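**Visitor day at the Addale robot house: questions and answers**

Updated 13/01/2021 by Zerrin Yüksel, visits desk

We receive many letters from schools, families and small companies who wish to come and see the household robots. I collected the most frequent questions on this page. If your question is missing, please write to the visits desk and I will add it.

## What will we see?

The main demonstration is called "Tidy Entrance". The robot must take shoes from the floor near the door and put them on the rack. It sounds like a small job, and for a person it is. For the robot it has many parts: to find the shoe, to choose where to hold it, to close the gripper with the correct force, to lift and to turn. Soft foam slides are a favorite with our engineers because they bend under the fingers. The blue light on the arm is bright, so children at the back can also follow where it goes.
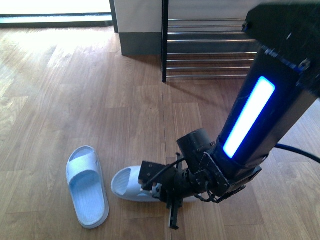
## How long does a visit take?

Please plan two hours. The first part is the demonstration, then there is a short talk by Erhan Eren, who is responsible for the arm, and after this you may ask questions. Groups who come by bus should tell us their departure time in advance.

## Does the robot work alone, or does somebody control it?

Both are possible, and we tell you before each round which one you are watching. In the guided rounds an operator moves the arm. In the other rounds the program decides. The second kind is slower, and sometimes it stops to plan again. Please be patient with it.

## Why do you use shoes and not boxes?

Boxes are well known in factories. Our interest is the home, where objects are soft, have holes and straps, and lie in any direction. With a slide the robot can put one finger into the opening under the strap and the other outside. It must bring the fingers quite close to the floor for this, and the position has to be exact. 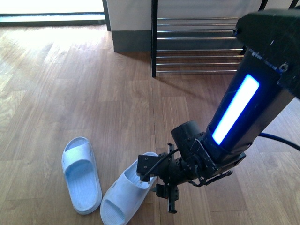 A sneaker asks for a different plan. It has laces and a padded collar, and the side of it is higher. Elif Naz Ersoy prepared a list of 174 starting positions for the shoes, and we choose from this list during the visit. Guests can choose as well.

## Can we bring our own shoes for the test?

Yes, we like it very much when guests do this. The shoes should be clean and should not be heavier than a normal winter boot. High heels are not accepted at the moment. The gripper can leave a small mark on leather, so do not bring an expensive pair.
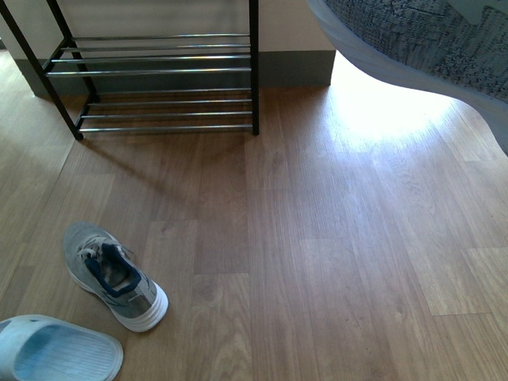

*Photo: Addale robot house / visits desk*

Knit shoes are welcome too. If you want to see your own pair in the demonstration, write it in the booking form, in the field "Remarks".

## Is it safe for children?

Children from the age of six can join with an adult. Everybody stays behind the yellow line when the arm has power. İlker Sönmez gives the safety instructions at the beginning, and a guest who comes late must hear them before entering.

## How many people visited until now?

At our last count we had 1,458 guests. The biggest open day was in August.

## May we take photographs?

Yes, but without flash, please. The flash disturbs the cameras of the robot. For filming with a tripod you need a permission from Kirsten Kárason.

## What does it cost?

School groups do not pay. For companies the price depends on the size of the group, and we send an offer by e-mail.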